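News > Local > Roads and Paths

Home News Sport Weather Classifieds Contact

Hunmont to reopen old grassland route to walkers and cyclists

11 June 2018

Print this page | E-mail this story

Hunmont council has agreed to take over a disused access road on the east side of town and keep it open as a public path. The vote followed a long argument over who owned the land and who would have to pay for it.

The road crosses open grassland between the edge of Hunmont and the village of Darnon. It was laid for farm traffic and has had no regular maintenance since the dairy at the Darnon end closed. People have gone on using it on foot and by bicycle, though the council never listed it as a right of way and the gate at the town end was sometimes locked.

That gate was the start of the dispute. In April the landowner, a holding company called Katalgate, put up a notice saying the road was private and that anyone using it did so at their own risk. A petition asking the council to step in drew 688 signatures, most of them from Darnon, where the only other way into town is along the shoulder of the county highway.

"My son rides to school that way," said Idalina Arruda, who started the petition. "If the gate is shut he goes on the highway with the gravel trucks. I was not going to wait and see how that went."

Katalgate told the council in writing that it had no plans to build on the land and had put up the notice on the advice of its insurer. Under the agreement approved this week, the company keeps the land and the council leases the strip for a token rent, taking on the insurance and the upkeep. The lease can be ended by either side with 200 days' notice.

The council's roads officer, Tin-yau Yuen, said the surface was the main cost. Old paving and bare earth run next to each other for part of the way, and water collects in the low spots. 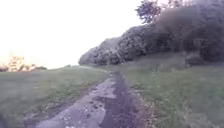 What will be done

Yuen said the council would not repave the full length. The worst of the broken sections will be dug out and filled with crushed stone, and a drainage ditch will be cut on the lower side. The gate will be replaced with a barrier that lets bicycles and wheelchairs through but keeps cars out. Farm vehicles will still be allowed to cross.

He gave the council a choice of two schemes. The more expensive one included lighting at the Darnon end, and members turned it down after residents of Oral Lane complained that lamps would shine into their bedrooms. The cheaper scheme passed with 3 members voting against.

One of the objections was that the town already has 104 potholes on its repair list and should deal with those first. Yuen replied that the path would be paid for out of the recreation budget and would not delay street repairs.

Work is due to start after the hay has been cut. The path will stay open for most of it, with short closures while the ditch is dug. Closure times will be posted at both ends and at the Hunmont library.

Arruda said she was pleased with the vote but wanted to see a date for the new barrier. The old gate was unlocked when she last checked, she said, and the Katalgate notice was still on it.

Residents who want to comment on the drainage plan can pick up a form at the council office. Comments will be taken until the end of the month.

Print this page | E-mail this story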